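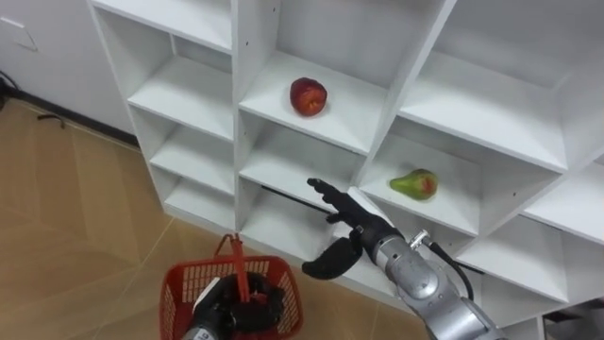 Open shelving is the first storage type in this unit, and most of you will have lived with some version of it. A grid of square cubbies is cheap to make, easy to move, and it sorts things by place, so a person can be told "upper shelf, middle column" and find what they want. It also has a cost. Every cubby is the same size, and the contents seldom are. A single apple in its own cubby, or a pear lying on its side one column over, takes up a small part of the space it has been given. The rest of that volume is air. In storage planning we call the used share the fill, and we write it as a percent of the cubby.

Fill is easy to work out. Measure the inside width, height and depth of the cubby and multiply. Do the same for the smallest box that would hold the object. Divide the second number by the first and multiply by 100. Use inside measurements only. Last January half the class measured to the outer edges of the panels and got answers that were too low.

High fill is not always the goal. Saoirse Hegarty's reading for this week sets 40 percent as the working target for open shelves in daily use. Above that, people start moving one thing to reach another, and items get put back in the wrong place. Below it, you are paying for wall space. Diarmuid Mac Carthaigh's reply in the same packet says the target should depend on how often a shelf is used. Read both before the lab.

Terms to know

Column: cubbies stacked one above another.
Row: cubbies side by side at one height.
Front edge: the edge of the shelf nearest the user. Round items should be set back from it.
Peg holes: small holes in a side panel, usually for shelf pins. Check for them before you call a unit fixed, and note which cubbies have them.
Back panel: closes the cubby and helps keep the unit square. Units without one may need a wall fixing.

Fresh produce

Fruit on an open shelf needs air on all sides and should be kept in one layer. Pears bruise at the neck and shoulder, so lay them down with room to spare. Keep ripe apples away from anything you want to ripen slowly.

Lab work

Pick an open shelving unit at home or on campus with at least 5 cubbies. Draw the front view and label columns and rows. Work out the fill for each cubby, including the empty ones, which count as zero. Then write a new layout using the same objects and explain two of your changes. The drawing goes on page 7 of the workbook.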